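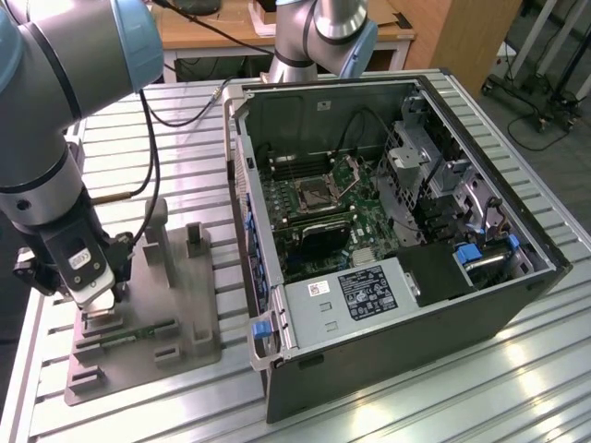 An arm of the Menari bench with its gripper over the fixture plate, beside an open computer case. A second arm reaches down behind the case.

Menari bench

The Menari bench is a two-arm test set-up used to compare robot grippers on computer assembly work. It was put together at the Graltden workshop as a place where different fingers, cameras and controllers could be tried on the same job, with the same parts, in the same positions. The bench is best known for its memory module trial, a small task that has proved a wonderfully hard test of a gripper's fingertips.

Background

Most gripper comparisons before Menari used blocks, cups or bags of mixed household goods. These are good for showing how strong a hand is, or how wide it opens, but they say little about thin, stiff parts that have to go into a tight slot. The Graltden group wanted a task that any visitor would recognise and that used real parts with real tolerances. An ordinary desktop computer was a happy choice! Old ones are cheap, the parts are made to fit closely, and a single case holds slots, levers, screws, latches and cables, each asking for a different kind of touch.

Layout

The work table has a slatted aluminium top. The case lies on its side with the motherboard facing up, so that memory can be pushed straight down. Next to it is a dark grey fixture plate with raised posts and slotted holders, where parts wait to be picked up. One arm does the picking from the plate while the second works from the far side of the case, and depending on the trial it may hold a lever, carry a camera or simply stay out of the way.

The gripper used as the starting point for comparisons is a plain black two-finger type with white fingertip pads. Its pads can be swapped in a few minutes, and much of the early work on the bench was about nothing else: hard pads against soft, flat against ribbed, wide against narrow.

The memory module trial

In the standard trial the arm takes a memory module from its slot in the plate, lifts it clear, turns it to line up with the motherboard and presses it home. A run counts as a success only if the module is fully seated at both ends. Each gripper is given 129 runs, with the module set down again by hand between them.

The picking is harder than it sounds. A module lying in a shallow slot offers very little edge, and a finger that comes in slightly low will touch the plate before it touches the part. Soft pads forgive this and hard pads do not. Once the module is in the air the balance swings the other way, as soft pads let it tilt during the final push. Watching a good set of fingers deal with both halves of the job is one of the real pleasures of the bench.

Grippers compared

Seven grippers were tried in the first round. The Brikik parallel gripper, fitted with hard ribbed pads, seated the module in 67 of its runs and lost most of the others at the pick. The Shin gripper, which has a little spring in each finger, picked far more reliably but needed a slower push, and its results changed a good deal with the angle of approach. A later version with a stiffer spring did better on both counts and became a favourite with the people running the bench.

Three-finger hands were also tried. They were splendid with heatsinks and awkward with memory, where the third finger had nowhere useful to go.

Cameras and controllers

A fixed camera beside the table gives the overall position of the plate and case. Some trials add a small camera near the wrist, which helps most in the last few millimetres before the module meets its slot. Bare metal parts inside the case can throw back bright spots, and moving a lamp has sometimes made more difference than changing the camera.

Two controllers have been compared at length. The first follows a taught path and stops at a set depth. The second feels its way down by force, easing sideways if it meets an edge too early. The force controller takes 8 seconds longer per run but rescues many slightly crooked picks, and it made even the Brikik pads look respectable.

Other tasks

Later additions include raising and closing the processor lever, fitting a heatsink and plugging in a power lead. The lead remains unsolved for every gripper tried so far. Cables bend differently each time they are picked up, and work on a fingertip with a shallow groove is continuing.

See also
Parallel gripper
Force control
Peg-in-hole task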